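Workshop Tips: Keeping Small Electric Motors Running

Most failures in small workshop motors start in the bearings, the ventilation path or the supply wiring. The notes below apply to single-phase and three-phase motors on bench grinders, drill presses, dust extractors and compressors. Disconnect and lock out the supply before opening any cover. On capacitor-start motors, discharge the capacitor through a suitable resistor and confirm with a meter.

Read the nameplate first

Record the voltage, full-load current, speed, duty rating and insulation class before the plate becomes illegible. Wipe it with a damp cloth only. Solvent takes the print off many older plates, including those on the Wostora compressor motors still common in small shops. Write the values on a tag and wire it to the conduit box.

Ventilation

Leave at least 4 inches of clear space behind the fan cover. Sawdust packs between the cooling fins and holds heat in the frame. Brush the fins along their length, then vacuum. Compressed air drives fine dust past the shaft seal and into the windings, so keep it away from open drip-proof motors altogether.

Bearings

Sealed bearings need no grease. Open bearings with fittings need small amounts at the interval given by the manufacturer, with the relief plug removed. Stop when clean grease appears, and run the motor for a few minutes before refitting the plug. Do not mix polyurea and lithium greases. Too much grease raises bearing temperature as surely as too little.

For belt drives, check tension with the motor cold. A belt set too tight loads the drive-end bearing and shortens its life considerably.

Shared circuits

A motor draws several times its running current at start. If the lights dip or the breaker trips, look at what else is on the circuit. Heating appliances are the usual culprits: space heaters, glue pots, kettles. Put them on a separate branch. 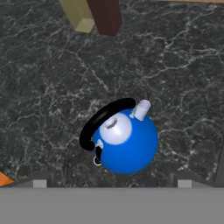 Blue kettle with a white lid and black handle.

Voltage drop deserves the same attention. Measure at the motor terminals under load, not at the outlet. A reading below the tolerance on the nameplate points to undersized cable or a loose terminal. With a 119 volt reading at the panel and a long extension cord, a 115 volt motor may still start slowly. Use a shorter cord of heavier gauge.

Insulation test

Test winding to frame with an insulation tester at the voltage specified for the motor. Disconnect any drive or electronic starter beforehand. Log the result and the ambient temperature. One low reading in humid weather means little; a steady decline over several tests means moisture or contamination.

Storage

Keep spare motors indoors, off concrete, with the shaft turned by hand every month. Cormac Brophy, who rewinds motors in Clamton, marks the shaft end with chalk so that it never rests in the same position twice running. Cover machined surfaces with a light rust preventive and leave drain holes open.

Recheck mounting bolts after the first 8 hours of operation following any removal.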